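Tulstead wire sorting cell: budget notes and README

What's in the folder: the parts list, the quotes I collected, and a planning sheet for anyone thinking of building a second cell. I'm Chinyere, I do the ordering, so blame me for the spreadsheet colours.

The short version is that the arms were the easy bit to price. We got two quotes, picked Nigam, done. What crept up on me was everything else — extrusion, mounting plates, cable, spare grippers, and a long rail that I'd pencilled in as a leftover and ended up buying new.

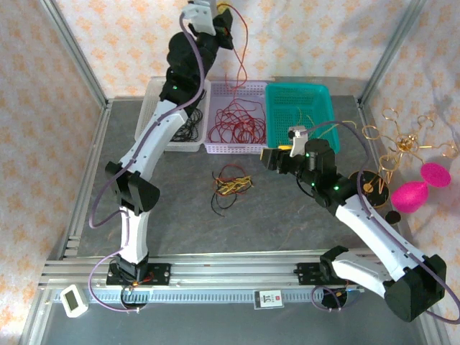
So budget for the rail properly! I've put it on its own line in costs.csv, along with the 281 pounds we spent on posts and brackets. The mesh baskets and the wire itself come under consumables, and that tab is a bit of a mess (sorry, Desmond is tidying it).

If you're planning for next year, put 400 aside for spares and get the request to Loretta before February. Anything over 1,000 needs a second signature, so I'd split out the delivery charge early and save yourself the wait.

Prices are in pounds, without VAT. Blank cells mean I haven't had a quote back yet. Questions or corrections to me or Mitra.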